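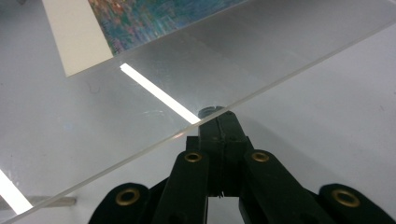

Opening. Good morning, and thank you to Kirsten Fogh for the introduction. My subject is the Lerley hand-held gripper kit, which Sotaven has offered to frame shops and small museums since February, and what our department learned while reviewing it. The kit is sold for one purpose: recording how a person handles a task, so that a robot arm can later be taught the same motion. I chose framing work for the first slide on purpose. The clear sheet over the print is the hardest item on our task list, and the white bar of light lying across it shows why. A camera on the tool sees the reflection as plainly as it sees the edge. (Leave the slide up until the end of this section.)

What is in the kit. Each case holds 2 hand-held grippers, a camera mount for each, a charging base and a printed setup guide. The linked arms are black and matte, with round brass grommets set into them. Replacement finger pads are ordered separately. The software license covers one workstation. Training for staff is provided on site by Prineck, the regional service partner, and is included in the first year.

How the review was carried out. Orlando Sánchez and Mekdes Araya ran the sessions in the framing room at Zoëga over three weeks. Staff were asked to work at their normal pace. We collected 2503 recordings in total, of which 1230 involved clear sheet material. The remainder covered mats, backing board and hardware. Every recording was checked by a second person before it was counted. (If asked: the checking took longer than the recording. Refer to the table in the handout.)

Findings, first part: handling. Staff found the tool comfortable for short sessions. Several reported tired wrists after an hour, and we now recommend a change of operator at that point. Lifting a sheet by its edge required practice. Mekdes Araya's advice to new operators was to bring the fingers in low and square to the edge, and to pause before closing. We have added this to our own instructions. Pause here for the short clip, then continue.

Findings, second part: the recordings. Matte surfaces gave us very little trouble. Clear sheet was less consistent. Under ceiling tubes, the reflection moves as the operator moves, and the software sometimes followed the reflection in place of the edge. Turning off the row of lights directly over the bench reduced these errors. A polarizing filter is listed as an accessory, but we did not receive one in time and cannot comment on it. Smudges on the sheet were left as they were, in keeping with ordinary shop conditions.

Service and support. We opened three requests during the review. Two were settled by telephone on the same day. The third concerned a loose camera mount, and a new mount was sent without charge. Poul Kárason at Prineck has asked me to state that the mount has been changed in current kits. We have not tested the new version.

Recommendation. The department considers the kit suitable for shops that handle mostly paper, board and wood. For shops whose main work is glazing, we advise a trial period before purchase, with the bench lighting reviewed first. Steinar Kirkegaard will take questions on price and license terms, as I am not able to quote figures.

Close. The handout is at the back of the room, and the full report will be sent on 31 July 2026 to everyone who signed the sheet at the door. Invite questions. Repeat each one into the microphone before answering.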